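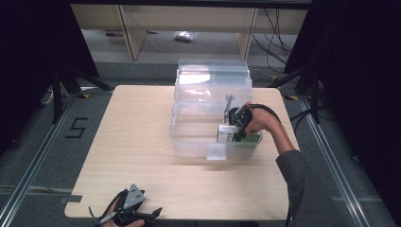
J. Gradisik
Blogger, reluctant declutterer

Every March the storage people come out with a new system, and every March I'm supposed to believe my house is messy for lack of bins. I don't buy it. Ruvora wants me to label everything and log it in an app. I tried that for 9 days. By Thursday I was spending longer on the labels than I ever spent looking for the tape.

A clear plastic box is fine. I own plenty. But junk you can see through the side of a box is still junk, and a monthly fee won't change that. My sister-in-law swears by the app. Her garage says otherwise. I'm giving away two bags this weekend and canceling the trial.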